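Trukar Seat Cushion: 64 Dollars for Some Foam and a Zipper

I don't trust anything that calls itself a "system." The Trukar is sold as a driving comfort system, and what comes out of the box is a wedge of foam in a black cover with a strap on the back. There is also a card telling you to allow your body time to adapt. My body has had plenty of time to adapt to bad seats, thanks, and it never did.

I bought it because Sherif Samir at work wouldn't stop talking about his. He has a bad hip and a long commute and says the cushion changed his life. He said the same thing about a juicer.

My car is an old Umevow with a driver's seat that sags on the left. I do the run out to Bruvgate every Sunday to see my mother, 100 miles each way, and by the end of it my lower back is finished. So that was the test. I did it for five weekends and paid for the cushion myself.

First weekend, I hated it. The wedge tips you forward, so your knees end up higher against the wheel than you'd like, and I had to reset both mirrors. The strap is meant to hold it in place. It doesn't. Every time I got out for gas the thing had crept forward, and I had to shove it back before I sat down.

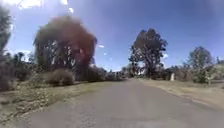
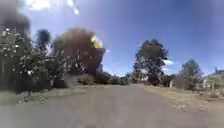

Plain asphalt and no painted lines in either one.

By the third weekend I'll admit the ache was coming on later. I used to feel it before the halfway point and now I was nearly at my mother's door. Is that the foam, or is it that I was sitting up straighter because I was busy judging the foam? I can't say, and I doubt the company can either. The box says "clinically inspired," and I'd love to know what they think that means.

The cover is the worst part. It zips off for washing, fine, but getting it back on took me the better part of an evening and a torn fingernail. It also holds heat. In March that was no bother, but I wouldn't want to sit on it in August.

My neighbor Triin Lūse uses the Farouk cushion, the flat one, and let me borrow it for the last trip. It costs less and it stays where you put it. It didn't help my back as much - I'd be lying if I said it did - but it didn't annoy me either, and I know which of those I'd want on a short drive.

So I'm keeping the Trukar, a bit grudgingly. If your seat is decent already, save your money. If it sags like mine, wait for a sale, and put a piece of rubber shelf liner under it so it stops sliding. They could have put some on the bottom themselves for that price.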